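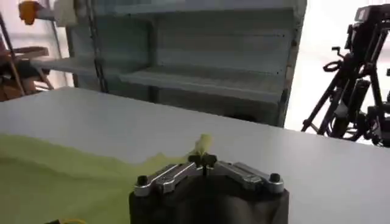

Print this article
E-mail this article

Keeping a cloth cell in shape

The folding cell at Katgate does one job. It takes a piece of cloth from a white table, finds a corner, lifts it, and folds it. The arm gets most of the attention from visitors. Most of the maintenance hours go into the last few inches of it, where two small black fingertips have to close on a layer of fabric and keep hold of it.

Cloth is hard on a parallel gripper in ways that boxes and bottles are not. A carton has a known width, and the fingers stop when they reach it. A pinch of cotton has almost no width, so the fingers travel very nearly to full close on every cycle. Any play in the linkage shows up as a gap at the tips, and a thin hem slides out of it.

The shop checks for play every 24 hours of running time. Power to the arm is locked out, the fingers are set to mid-stroke, and each linkage is pushed side to side by hand. If one moves and the other does not, the pivot bolt on the loose side is backed out, cleaned, and torqued again. If both move, the gripper comes off and goes to the bench.

Fingertip pads are replaced in pairs. Katgate buys them from Voß and logs the serial number of the gripper against each set. The last pair ran 287 hours before the slip rate climbed past the limit. The pair before that lasted 63, a result traced to a batch of towels with a stiff woven edge. Those towels now run on a separate program with a slower close.

Lint is the other regular fault. It packs into the slot between the fingertips and holds them apart by the thickness of a few threads – enough to lose a single layer. A soft brush clears it. Compressed air is not used, as it drives fiber back into the linkage.

After any work on the gripper, the wrist camera has to be lined up again. The Famo controller stores an offset between the camera and the tip, and a pad change shifts the tip slightly. The routine moves the arm over a printed target at 67 positions and solves for the new offset. The technician then runs a pinch test on a crumpled cloth: close, raise a small peak of fabric, hold, release. The test is repeated at the left, center, and right of the table.

Table height is checked at the same time. Fingers set too low scrape the surface and wear the pads at the front edge. Set too high, they close on air above the fold.

A second cell, at Hevthorpe, is due to start in March with the same gripper and a larger table. Its spare pads are already on order.

Print this article
E-mail this article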